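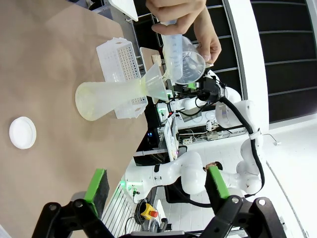
Figure 3. Plastic flask, funnel, graduated cylinder and beaker of the types found in school teaching kits.

3.2 Shared equipment and class scheduling

Schools in the Fernton district do not own full sets of science equipment. Kits are held at a central store in Brernia and sent out on a two-week loan. Huanca describes the same arrangement in the Betancur valley, where small schools had pooled their supplies well before the district took over the loans.

We sent a questionnaire to 573 teachers and received 300 usable replies. The main complaint was timing – a kit often came after the class had moved on to the next unit. Teachers in the upper grades reported this more often than those in the lower grades. Schools on the Sedamora road, which get one delivery run a month, had the longest waits.

We use cookies to improve your experience on this site. Accept all | Manage settings

Breakage was a smaller concern than we expected. Most kits now hold plastic ware (Figure 3), and only 9 replies named broken items as a reason for dropping a lesson. Missing parts came up more often, mainly stoppers and lids.

Search this journal Enter keywords Go

In February we held follow-up interviews with 20 teachers. Several said they planned the whole term around the loan dates and moved written work to the weeks without a kit. Others skipped the practical lessons and taught from the textbook. Marleny Huanca coded the interviews, and the categories she used are listed in Appendix B. Differences between large and small schools are taken up in Section 4.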